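Loncombe Bloggers mailing list
Subject: Re: Moving the blogroll to Dostico before the new year
Date: 12/31/25

Afshin Ghaffari wrote:

> Hi all, quick summary for anyone who missed the thread. Dostico will take
> our whole blogroll, all 130 links, and turn it into a discovery page. Each
> blog gets a card with its latest post, and visitors can follow everyone
> with one button. They say a page our size can expect 600 new visits a month.
> It's free for groups. I've done a test import and it looks great. Unless
> anyone objects I'd like to switch the old page off this weekend and point
> the address at the new one.

I object, or at least I'd like to see some answers first.

Start with the 600. Visits from where? I asked Dostico that through their contact form and got back a friendly paragraph about "community reach" with no source in it anywhere. If the number comes from other groups on the service, let's see one of those groups and ask whoever runs it. If it comes from bots that load every card once a night, I can get those on the page we've got. I looked at the stats for my own blog after your test import went up, Afshin, and I have one visit from Dostico. It was me, checking the link.

Then the import itself. The old page has 130 links and the test page has 129 cards. I went down both lists side by side last night and the missing one is Mazandarani, the only blog we list that puts up new posts in two languages. Maybe the importer choked on the feed, maybe it got filtered. Either way there was no error message, and the page said "import complete" in cheerful green letters. I don't like software that tells me it's finished when it isn't.

Some of you remember Holtura. Same pitch, nearly word for word: free for groups, one button, latest posts on cards. In September of the second year they started putting sponsored cards between ours, and when we complained we were told we could pay to turn them off. The export we got when we left was a spreadsheet with the blog names in one column and nothing in the others. I typed the addresses back in by hand, and I would rather not do it again.

The cards also bother me more than they seem to bother anyone else. They pull the first picture out of whatever you posted last, crop it, and drop the title. Mine currently has no words on it at all.
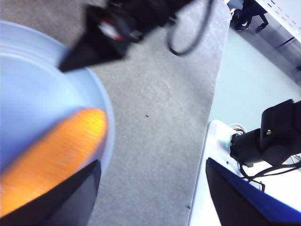

Orange carrot on the light blue plate

Would you click on that to read a post about why I've stopped keeping a favorites page? I wouldn't, and I wrote it. A title and one plain sentence would do the job. The old page has those, written by the people who own the blogs, and I still think the sentence is what gets anyone to click. Afshin says the cards can be set to show a description instead of a picture. I went through every menu and couldn't find the setting, so if it exists, please tell me which screen it's on.

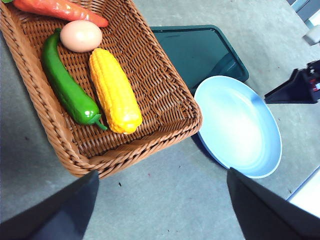
Categories are the other thing. Dostico allows seven per group, and it sorts the blogs for you by guessing from recent posts. We have sewing, travel, local history, music, two people who review websites, a man who writes only about maps, and a lot of us who write about whatever happened this week. The guesser put most of that last group in "Lifestyle" and sent the leftovers to "More". What you end up with is a wicker basket with a carrot, an egg and a green chili pepper in it – fine if you own the basket, not much help to a stranger looking for something to read. Can we at least rename them? And does it sort again every time someone posts off their usual subject? The map guy wrote one post about his sister's wedding and he's now under "Events".

I'm not saying never. The old page is ugly, I know that, and the links in the bottom third haven't been checked in a long time. I'd go along with running both for a few months if the old one stays at the main address and Dostico gets the side link. Then we compare clicks from our own stats, not theirs.

But please don't switch anything off this weekend. Half the list is away and won't see this until Monday. And would whoever has the login for the old page save a full copy somewhere tonight, with the addresses in it this time?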